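Bimanual teleop: gripper lags at the end of every fold, and the policy copies it
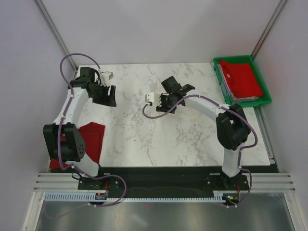

I am recording folding demonstrations on a two-arm cell, leader-follower, one operator. The task is to take a garment off the table, fold it and stack it in the tray at the back right. I have 1087 episodes so far. In nearly all of them there is a dead stretch between the last fold and the lift, where the arms hover while the operator decides where to grab. The trained policy reproduces the hover and sometimes never leaves it. Logging is done with Kobzar, default settings. Do I re-record, or can this be trimmed?

Posted by pinis_cell2

Trim first. Compute joint speed for both arms, mark any run where both stay under your threshold and neither gripper command changes, and cut the run down to a few steps. Do not cut it to zero or you get a jump in the wrist views. We did this on a towel set of 3576 episodes and the stalls mostly went away. Keep the raw files.

Two things to check before you blame the operator:

Leader-to-follower delay. Log commanded and measured position on the same clock. Ours was off by 16 ms on the left arm and 17 on the right, which was fine. If yours is much larger, the operator is waiting for the follower to catch up, and trimming only hides it.

Grasp point. Write down one corner order and make everyone use it. If each person picks a different corner, the policy sees several answers for the same view – that alone will make it hesitate.

Posted by Drodberg

had the same thing, got a better gpu, no change

Posted by onard_77

Adding to the first reply: have the operator rehearse the fold with recording off, then start. Ten minutes of practice on a Saturday saved us more than the trimming script did. Also watch the cable slack at the elbow when you reach for the tray. Ours pulled tight near full reach and people slowed down there without noticing.

Posted by foldbench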